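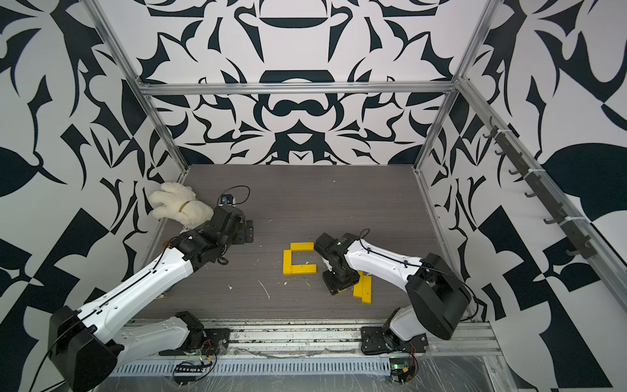 ok wallpaper thread, bc three of you asked. We pulled the trigger on the powder room Saturday and I have Opinions. My rule going in was small room, big print. Black and white swirly leaves on all three walls like that, gray wood-grain underneath to calm it down – that's the look. Riet Coppens says it'd give her a migraine. Riet has beige everything.

2/ Cost. 256 for the paper, 56 for paste and a decent brush. The guy at Leemans quoted me 2165 to do the whole thing incl. the hallway. No thank you.

3/ Matching the pattern at the corners is the hard part. Start in the middle of the back wall and work out both ways. I started at the door. Dont do that.

4/ Order one extra roll, same batch number!! Mine was two short and the next batch was a hair creamier. Drove to the Horkbridge store twice.

5/ Someone asked about steam from the shower. No shower in there, just a sink. For a real bathroom I'd go vinyl, Josefien Wouters did hers in February and no peeling yet

6/ Still need a mirror. Round? Black frame or brass? Leaning brass – husband says black. Vote pls, store closes at 6 tomorow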